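Filtham, and why the tech people are suddenly ringing the council

Quick one before I have to go and get the train. Been meaning to write this up since October and it keeps growing so I'm just going to put down what I've got.

So. Filtham. If you don't know it, it's the town you go through on the way to somewhere with a beach. Used to be boots and then it was call centres and then for a long while it was not very much. Rents low, trains decent, one good bakery. I moved here because I couldn't afford anywhere else, which is also why half my street moved here.

Now Porkau have taken the old sorting office. All of it, both floors plus the yard. They do routing software for delivery firms, the dull stuff that decides which van goes where. 171 jobs over the first stretch, they say, and the word "say" is doing some work there but I've seen the job ads and they're real. Proper salaries. Not London ones but you're not paying London rent either.

And behind Porkau comes Turnari, smaller, payments I think? Something to do with invoices. They've got 30 desks above the bank that closed. Then two or three I can't name because the person who told me would get in trouble.
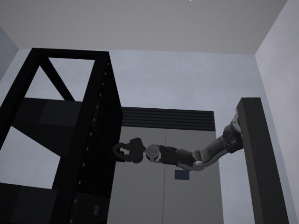

Arm and rack, simulated.

Why here though. I asked Vlasta Nedeljković, who runs the desk-rental place by the station and knows everybody's business, and she just laughed and said "price, price and the 7.40". The fast train. You can be in a meeting in the city by nine and home for tea. She's had her waiting list open since spring and it's not getting shorter. She put her rates up in the summer, first time ever, felt terrible, not one person left.

There's also the college. People forget the college. It's been turning out decent programmers for years and every one of them left the minute they had the certificate. Velimir Radonjić teaches the second years and he told me that six of his last group stayed in town. Six! He was so pleased about it he told me twice. The year before it was none at all.

I do think that's the bit that matters more than the big names. A big firm can turn up and go away again, we've had that with the call centres, I remember the car park after the last one shut. But if the kids stay they start things. They rent the daft little units behind the market. They buy lunch.

OK the less cheerful part.

Houses. The two-bed across from me went for a silly figure, I won't say what, the sellers are nice people. My own rent is up for renewal and I'm not looking forward to that email. The council's housing list stands at 1076 households, that's from their own meeting papers, page something, I lost the bookmark. And that was before Porkau had moved a single chair in. Nermina Zupan, who's our ward councillor, asked at the meeting what the plan was and got told that it was "being looked at". She asked who by. Long pause apparantly.

I'm not against any of it. I want to be clear because the last time I wrote about rents I got some quite cross emails. I want the jobs. I just think if you go out and court these firms, lunches and brochures and all the rest, you could spend one afternoon thinking about where the cleaner at the sorting office is going to live.

Other thing is the broadband. Everybody assumes it's sorted. It's sorted on the High Street. Out past the roundabout it's dreadful still, I have dropped three calls this week and one of them was a client. Haris Hodžić does websites from his spare room on the Bošković estate (yes it's named after the builder, no I don't know why he got an estate) and he goes and sits in the library to upload anything bigger than a photo. Library shuts at five. So there's your digital town. 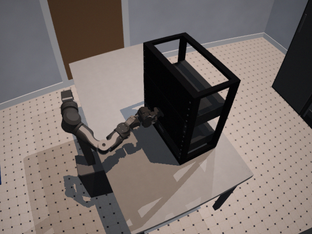
Is it worth moving to Filtham for a tech job right now?
If you've got the offer in writing and you can rent first, I would. Don't buy until you've done a winter here and found out which end of town has the internet.

Been asked that by four different people so thought I'd stick it in.

What else. Lumturie Papadopoulos emailed after my last post to say I'd been unfair on the council's business team, who are two people and a shared printer, and she's probably right. They did get the sorting office lease through after it had sat empty for ages. They also got the bus route changed so that it goes past the door, which I use, so thank you. I'll give them that. The brochure is still awful. It has a picture of a harbour in it. We haven't got a harbour.

Pay, since someone will ask. From the ads I've kept, junior jobs at Porkau are a bit above what the hospital trust pays its IT lot, and the senior ones are a long way above. So guess where the hospital's IT lot are applying. A friend there says they've had three leave and can't fill the posts. Nobody planned for that either. You bring in good wages and the places that can't match them lose their people, and it's the hospital and the schools and the council itself. I don't know what you do about it. Pay them more, I suppose, with what money.

Turnari are doing an open evening, free sandwiches, I'm going and I'll report back on both the sandwiches and the hiring. They've said they'll take on people without degrees, which if they mean it is great. I've got a list of questions. Mostly about whether it's all going to be contract work, becuase two of the ads said twelve months in the small print and that's not somthing you can get a mortgage on.

Right, train. Comments are open again, be nice. If you work at any of these places and want to tell me I've got it wrong, the email's on the about page and I don't print names unless you say so.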